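Tramside Sorting Set

Color cubes, bowls and trays: notes for people using the picture folder
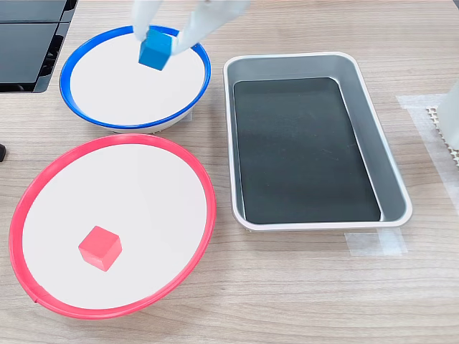
Blue cube over the blue-rimmed bowl, pink cube in the pink-rimmed bowl, metal tray to the right.

What is in the folder

The folder holds 555 pictures of small colored cubes being sorted by color on a tabletop. 273 of them have been checked by hand against the labels. The rest carry first-pass labels only, so treat those with some care.

The set was put together at Tramside in Winville. Crescencio Gallardo chose the tableware and wrote the label rules. Hoani is the name of the label sheet and also of the small script that reads it.

The objects

Cubes. Small, solid color. The label sheet uses one color word per cube. What some people call coral or pinkish red is always "pink" in the sheet.

Bowls. Round and white, with a colored rim. The rim is the only thing that tells you which cubes belong in which bowl. The pink-rimmed bowl is the larger of the two in the picture above, and size has no meaning for sorting.

Tray. Rectangular, metal, rounded corners, raised rim. It reflects light along the edges, which gave our first labelers trouble. Bright streaks on the rim are not objects and get no label.

Label rules

A cube resting inside a bowl is labeled "in", followed by the rim color. A cube that is held over a bowl and not touching it is labeled "over". The picture above has one of each: pink is "in pink", blue is "over blue".

A cube lying across a rim is labeled "edge". There are 29 of these – we kept them all, including the ones where two labelers disagreed. Both answers are in the sheet, in the columns first and second.

"Match" is yes when cube and rim share a color. It is filled in for "in" and "edge" only. Leave it blank for "over", even when the colors agree.

Files

pictures – the pictures, numbered from 1
hoani.csv – the label sheet, one row per cube
rules.txt – the rules above, with the older wording kept at the bottom
read_hoani – the script

Known problems

Pale reflections inside the bowls were sometimes marked as cubes in the early labels. Most have been removed.

The blue rim is thin and can be hard to pick out in small copies of the pictures. Use the full-size files when checking rim color.

Changes

August: added the "edge" label and redid the affected rows. Before that, those cubes were marked "in".

Next: the Flaretti folder, planned at 2,000 pictures, will use the same label sheet with an extra column for cup shapes.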